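To: telel-dev list
Date: January 23, 2026
Subject: Re: [telel-dev] left/right joint streams drifting apart in long recordings

On the telel-dev list, a subscriber wrote:

> We are on Telel with the December release of the Fawzy driver. In
> recordings longer than a few minutes the left and right joint streams
> slowly come apart. Over one session of 1,257 frames the right arm was
> 124 ms behind the left by the end. Playback looks fine for the first
> part and then the arms stop agreeing with each other. Is this a
> driver problem, or should we be resampling everything after the fact?
>
> We also see the planner refuse paths that go anywhere near the middle
> of the table. It may be unrelated.

I had the same thing on our bench and spent a fair bit of time on it. They are two separate problems.

The drift first. The December driver stamps each arm's packets with that arm's own controller clock. The older driver stamped them on arrival at the host. The controller clocks don't run at quite the same rate, so the streams separate by a small amount every second. Set stamp_source to host in the config for both arms and restart the driver. If you set it on one arm only, it will start without complaint and the result is worse than what you have now.

Our setup is two arms facing inward over a dark grey table, with a black curtain behind and a fixed camera. The task under test at the moment uses a speckled grey cup and a shallow tray. We record at 30 Hz.
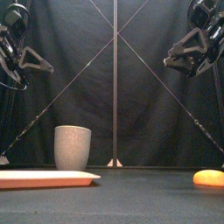

Can existing recordings be repaired without collecting them again?
Recordings made with the December driver can be repaired as long as the raw packet log was kept, because the host arrival time is still in the log header. Run the restamp tool in Flomorent over the log and export again. If only the exported file survives, you can fit a linear correction between the two streams, but I would not train on the result.

On the planner refusals, check your collision margins. Putitano inflates every static object by the global padding value, and it treats a thin rod or a cable as a box that encloses the whole thing. A diagonal cable turns into a very large box. We replaced ours with short capsules laid end to end, and set padding per object instead of globally. Out of 684 queued plans, the ones that had been refused for the centre of the workspace then went through, and the few still failing were real joint limits.

Two other things to look at while you are in there. The gripper meshes shipped with the arm model are the stock fingers, so if you have fitted different ones the planner is checking the wrong shape. And the camera stamps come from a third clock. Switching the arms to host time lines them up with each other, but you still need to measure the camera offset separately and put it in the session file.

I can post our capsule definitions if they would be any use. They will need editing for your own cable positions.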